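Thread on sealing marble benchtops, 11th November. Notes from the Chin Street kitchens, mostly for people who keep asking which sealer to buy.

1/ Marble is calcite. Lemon juice or vinegar reacts with it and leaves a dull mark. That is etching, and no penetrating sealer stops it.

2/ Sealer slows staining only. Oil, wine and tea take longer to soak in, so you have time to wipe them up.

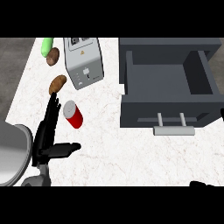 3/ Water test: put a few drops on the stone and wait. If the stone darkens, reseal. Test near the sink first, as that area wears fastest.

4/ We used Boltura on one bench and Drusetico on the other in February. Two thin coats each, excess buffed off before it dried. Leave 48 hours before normal use.

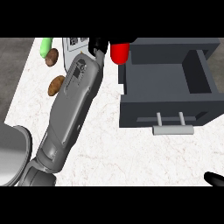 5/ Honed finishes hide etching better than polished ones. Polished can be brought back with powder on a damp pad, but test a hidden corner - the sheen may not match.

6/ Daily cleaning is pH-neutral soap and a soft cloth. No bathroom sprays.

7/ Colour enhancers are a separate product. Will cover those once the Tandasach samples arrive.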